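Notebook, Saturday, started after lunch

Back on the chores question. The Clasham people want a yes or no on whether a machine can wipe things down in a shop yet, and I keep telling them it depends on the thing and on the wiping! Anyway, writing down where I am before I forget it all by Monday.

Wiping first. It looks like the easiest chore on the list and I've changed my mind about that twice. A flat hard surface gives you nothing to grab, so the whole job is pressure, and pressure is exactly what our demos are vague about. Push too lightly and the cloth skates along. Push too hard and it balls up under the fingertip and you're dragging a lump (or a bare finger, ouch, on glass).

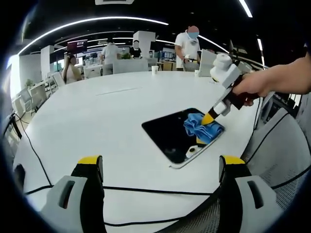
So what I want from the Risby policy is a steady push through the whole stroke, then a lift, then a refold. It gets the first bit. The last run was 200 tries and I went through the failures with a coffee, and the refold is where most of them went wrong. A person does it without looking. You flip the cloth, find a clean side, carry on. The policy just keeps wiping with whatever side it started on, forever, like my kid with a washcloth.

Side note for whoever reads this on the Vandum bench: I bumped the batch to 256 and the loss curve got smoother but the wiping didn't get any better that I could see. Please don't copy my settings just because they're newer.

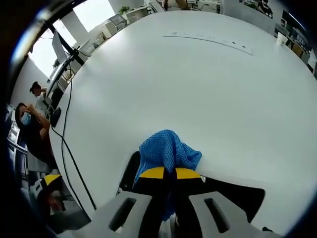

Picking up is the other half of the chore and I'd been treating it as solved. I still think the grab is fine, mostly. Pinch the knitted blue cloth in the middle between the yellow pads and it bunches up into a peak with the rest hanging down either side, and that's a perfectly good hold if all you want is to move it across the table. For wiping it's a lousy start, though, with all the fabric gathered at one point. I'd love a grab near a corner, then a drag to spread it out. We have 27 demos like that from the Van Loon set and I think they're worth more than the rest put together, so I'm going to weight them up and see.

My answer for Clasham, draft: moving a rag, yes. Wiping one flat thing with someone nearby, yes with patience. Cleaning a whole counter with stuff on it, no, ask me again in December.

To do:
corner grabs, more of them, both hands
try a stiffer cloth
2 more sessions on refolding
find out who has the spare finger pads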